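Community Help > Robots and Automation > Kits and Services

Is the Florner hand-held gripper kit worth it for a two-person outfit?

Posted by Kanokwan Srithong in July. 46 people found this page helpful.

We're looking at the Florner starter package: two hand-held grippers, the camera mounts, and a year of their upload service, where you send in recordings and they send back cleaned-up files ready for training. The quote is $2,000 before shipping. The salesman says we'll be collecting usable pick-and-place recordings "by lunch." He did not say which lunch.

Our job is dull. We need a gripper that can pick up fruit of different sizes, put it in a bowl, take it out again, and do that until everyone involved has lost the will to live. Home settings, ordinary tables, ordinary clutter. I had a loaner set for one afternoon and got as far as this before the battery on my laptop gave out.
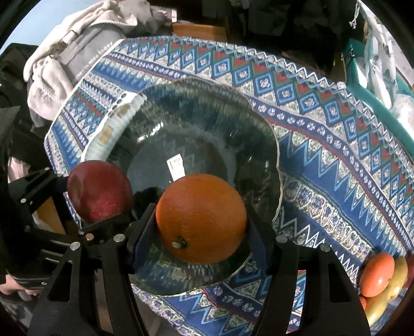

My worry is the fingers. They're stiff, and I can't tell if I'm holding a thing properly or just bullying it. I also have small hands, and the handle seems to have been designed around somebody who rows. Has anyone lived with this kit for longer than an afternoon? And is the upload service any good, or should I buy the hardware alone and sort the files myself?

Edivaldo Rocha
Accepted by the poster

We've had the package since the winter, so here goes.

Hardware: fine. The fingers feel stiff at first and you will squeeze everything like it owes you money. Slow down the last inch of the approach and let both sides touch before you close. Round fruit is a good first object because it punishes you right away if you come in crooked. Pears are for week two.

Check the screws at the pivots before each session. Ours worked themselves a little loose and we had a whole morning of recordings where one finger lagged behind the other. The support desk called this "a known behavior," a phrase I now use at home.

The handle: they sell a slimmer one. It's not on the main product page, you have to write in and ask for it.

Upload service: mixed. Of our first 64 recordings, most came back clean and the rest were rejected for "insufficient visibility of object." In fairness, I'd had my own wrist in the way. Keep the camera view open in front of the fingers and you'll pass nearly everything. Don't tidy the room to please it, either. A busy tablecloth did us no harm and the buyer of our data wanted busy.
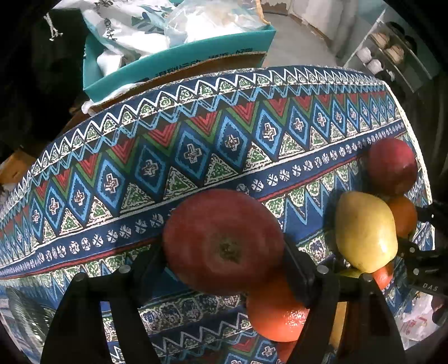
Apple held at its lower left and right sides, second gripper waiting at the right. Print on the cloth: not a problem.

If two of you are working at one table, agree on who moves first. The manual has a page on this. It is one paragraph and a drawing of two people smiling.

Would I pay for the service again? For the first year, yes. The rejection notes taught us more than the training video did. After that I'd drop it and keep the hardware.

Napaporn Wannasri

Get the Clunness instead. Same thing but cheaper

Bronisława Bielecka

The Clunness is cheaper and not the same thing. There's no second gripper in the box, so if you need two you pay twice and lose most of the savings. I've used both. Clunness has the nicer handle, Florner has the better fingers, and the Clunness file converter is a zip folder with a note in it telling you to email Drakonby.

One point for Kanokwan: ask Florner what shipping costs BEFORE you sign. The mounts came to me in a separate parcel with a separate bill — small, but I'd like to have known. Also ask if spare fingers are included. Mine were in the quote and then weren't in the box, and it took 2 emails to get them.

Kanokwan Srithong

Thanks, all. Asked for the slim handle and got a reply in an hour, so somebody's awake over there. Spare fingers are now in the quote in writing. Will report back after pears.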